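Speaker notes: appointing a head coach, and what we tell ourselves about it
Club coaching evening, Grarkden sports hall. 24 minutes, then questions.

Opening
Thank Shanti for the invite. Say who I am: nine seasons on the selection side at Flullby Gymnastics, before that a fairly average coach.
Read out the usual press line: "an impressive background and a clear vision for the club." Ask who has written that sentence. Hands up. Mine too.
Point: I have never seen a club announce a coach with a dull background and no vision. The sentence tells us nothing.

What we say we look for
- Competitive record as an athlete. Fine, but show me the link. Our best beam coach, Kenna Laing, never got past regional level.
- "Knows the recruiting landscape." Usually means she knows the same people we know.
- Vision. Everyone has one by the second interview. Ask for the training plan for September instead.
PAUSE. Let them grumble.

The Flullby appointment
We had 122 enquiries and 50 proper applications. Sounds like a strong field. Most had applied to three other clubs that month with the same letter.
Sushil Chauhan read them all with names covered. I thought this was a fad. I still half think so, but two of the people he put through would have gone straight on my no pile.
Don't oversell this. One appointment proves very little.

The trial session
Each candidate took the junior squad for an hour on vault and floor. Things I wrote down at the time:
- Who learnt names
- Who changed the plan when the plan was plainly wrong
- Who talked for the first quarter of an hour (four of them)
Sneha Vashisht barely spoke to the panel and spent the hour moving mats and correcting run-ups. She got the job. Results since then are mixed, and I'd say so if she were in the room. Check whether she is in the room.

Numbers and software
Someone will ask about scoring tools. We trialled the Fusasier rating sheet. It gave every candidate a mark to one decimal place, from opinions that weren't good to the nearest whole number. We stopped using it. 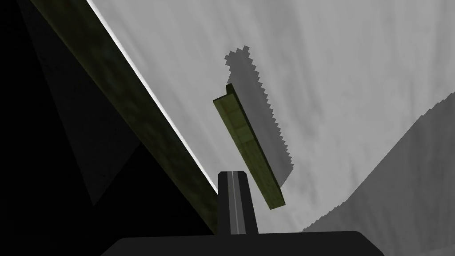
Slide 11: a tilted plank, rendered

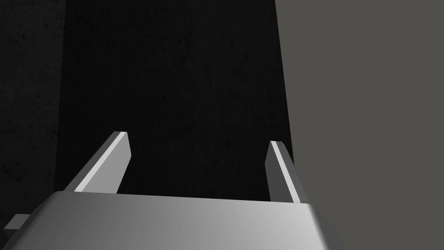

Slide 12: a gripper with two fingers, rendered

Retention, if there's time
A coach leaving after a year costs more than a slow appointment. Parents follow coaches out of the door, and so do the older girls. I've no tidy figures for this and I distrust people who have.
Zulema Ocampo at Kashyap will probably argue that short contracts keep people sharp. Let her make the case. My answer is that a gymnast needs longer than one contract to get a new bar routine safe.

Questions I expect
"Would you hire from inside?" Yes, if they do the same trial as everyone else.
"Should athletes have a vote?" A say, yes. Be ready for them to pick the nice one.
Leave the contact sheet by the door. Return the microphone to Shanti.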